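Tanercombe Adult Reading Program
Progress report to the Fortin Fund, period ending September

Enrollment
We started the period with 17 learners and ended it with 18. Five people left, most of them for shift work that clashed with the evening group, and six joined. The new learners came through the health center in Skirkell, where we now leave leaflets at the front desk. The morning group is full. The evening group still has room, and we would like to fill it before winter.

Teaching
Lucie Paquette took over the evening group in the spring. She has moved it away from the old workbooks and toward things people bring in themselves – letters from the school, rental forms, bus timetables. Attendance has been steadier as a result, though progress on spelling is slower than we planned. We will go back to a short spelling session at the start of each class and see if that helps.

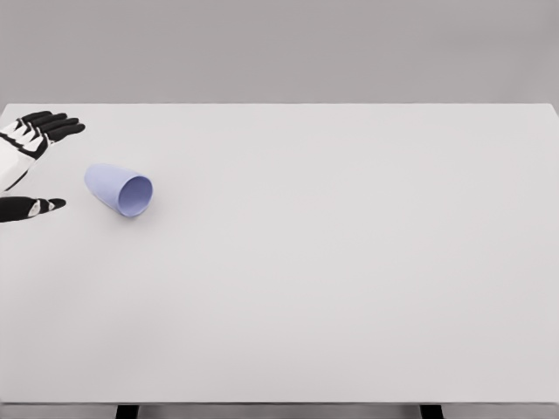

The morning group continues with the Teno readers. Learners like the shorter stories but find the later books too hard, and the gap between levels two and three is a problem. Noémie Pelletier has written bridging texts on local subjects and is testing them with the group now.

Spending
Of the grant, 2000 dollars was set aside for books and printing. Printing cost more than expected and we have used nearly all of that line. Room rental came in under budget after the library let us have the upstairs room at the lower rate. We ask for permission to move the unspent rental money to printing.

Next period
– Finish the bridging texts and print a first set
– Open a second sign-up point in Skirkell
– Repeat the reading check with all learners who have been with us since the spring

The reading check results will be sent separately once Noémie has entered the last of the scores.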